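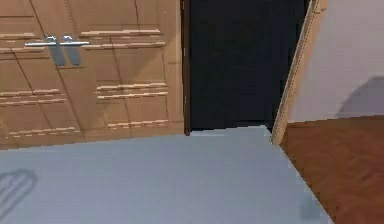
Abb. 7: Kleiderschrank mit zwei hohen Türen und waagerechten Zierleisten

5 Pflege und Nachstellen der Türen

Dieser Abschnitt gilt für alle Drehtürenschränke der Serie Nolix. Angaben zu Schränken mit Schiebetüren stehen in Abschnitt 6.

5.1 Türen ausrichten

Voraussetzung: Der Schrank steht waagerecht und ist an der Wand befestigt (siehe Abschnitt 3).

1. Beide Türen schließen und den Spalt in der Mitte von oben bis unten prüfen.
2. Tür öffnen und die Abdeckkappen der Scharniere abziehen.
3. Vordere Schraube am oberen Scharnier drehen, bis der Spalt gleichmäßig verläuft. Immer nur eine halbe Umdrehung auf einmal.
4. Am unteren Scharnier gegenläufig nachstellen, falls die Tür schräg hängt.
5. Steht eine Tür vor, die hintere Schraube lösen, die Tür andrücken und die Schraube wieder festziehen.
6. Abdeckkappen aufstecken.

ACHTUNG: Keinen Akkuschrauber verwenden. Die Gewinde in den Scharniertöpfen reißen sonst aus.

Hinweis: Schränke mit einer Höhe von 2.227 mm haben vier Scharniere je Tür, Schränke mit 2.513 mm haben fünf. Die mittleren Scharniere vor dem Ausrichten leicht lösen und zum Schluss wieder anziehen.

5.2 Holzflächen reinigen

1. Staub mit einem weichen, trockenen Tuch abnehmen. In Nuten und auf den Oberkanten der Leisten einen Pinsel benutzen.
2. Flecken mit einem nebelfeuchten Tuch in Faserrichtung abwischen.
3. Sofort trocken nachreiben.

Scheuermilch, Mikrofasertücher und Dampfreiniger beschädigen die Oberfläche.

5.3 Oberfläche nachölen

Benötigt wird Pflegeöl Skurent (Bestell-Nr. 477). Andere Öle können Flecken hinterlassen.

1. Griffe abschrauben oder abkleben.
2. Öl an der Innenseite einer Tür probeweise auftragen und trocknen lassen.
3. Öl dünn mit einem fusselfreien Tuch auftragen.
4. Nach 30 Minuten überschüssiges Öl restlos abnehmen.
5. Türen über Nacht offen stehen lassen.

WARNUNG: Ölgetränkte Tücher können sich selbst entzünden. Tücher ausgebreitet im Freien trocknen oder in einem geschlossenen Metallbehälter mit Wasser aufbewahren.

Das Nachölen ist einmal im Jahr zu empfehlen, am besten im Mai vor Beginn der warmen Monate.

5.4 Ersatzteile

Scharniere, Griffe und Abdeckkappen sind über den Fachhandel erhältlich. Bei der Bestellung die Typennummer angeben. Sie steht auf dem Aufkleber an der Innenseite der linken Seitenwand.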